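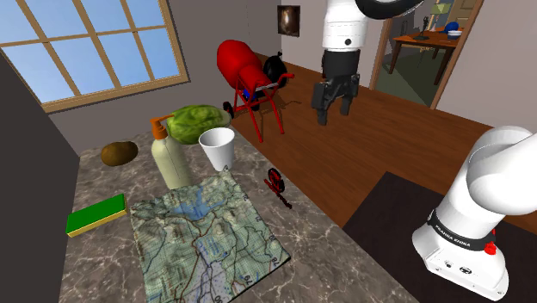
COURSE HANDOUTS / HOUSEHOLD STUDIES / UNIT 8

Home | Syllabus | Handouts | Readings | Contact

Print this page | E-mail this page

Search handouts Go Advanced search

Kitchen daylight and where the work gets done
Notes for the Sultville section. S. Valtonen

Carrying on from the pantry lecture. Finish the Leinonen chapter first if you haven't, the bit on sills especially.

Main point: people put the counter by the window, then they do everything at that end. Rest of the counter turns into storage. Old farm kitchens same story, table dragged to the light.

Terms
Work end - the part of the counter you really use. Usually near water or light, best if both.
Dead end - mail, keys, fruit, the mixer.
Reach - how far you get without moving your feet. Measure your own, don't copy a number out of a book.

Muntins. Bars that split a window into small panes. Began as a glass size problem, small sheets were what you could get. Later kept for looks. They do cost some light, how much depends on bar width and depth. Will draw this on the board.

Wall color. Light gray or white throws daylight back into the room, dark panels eat it. Stand at the sink at 4 p.m. and see where your hands cast a shadow.

Counters. Stone with a lot of veining hides crumbs and also hides spills, so wipe by habit not by eye. Marble etches with acid: lemon, vinegar, wine, cut fruit left face down. Etching is not a stain, scrubbing wont lift it. Sealer helps with stains only. This was the most missed question last year.

The Prenska survey
877 households, one county, done in August. So long days, windows open, keep that in mind before you quote it. 147 kept a diary too. Of the diary group 37 had moved a chore to another room becuase of glare. Glare, not dark! Joonas Kinnunen has the diary forms if you want to read a few, ask him nicely, do not take them home.

Weak spots: renters undercounted, nobody asked about night shifts, "kitchen" not defined on the form.

For next time
- Sketch your own kitchen from above. Window, sink, stove, work end, dead end.
- Note where you stood for one meal, start to cleanup.
- Read Plellov, first half. Skip the tables.
- Bring a tape measure, we are sharing otherwise

Sketches can be rough. Pencil fine. Put your name on the back, last batch had several without.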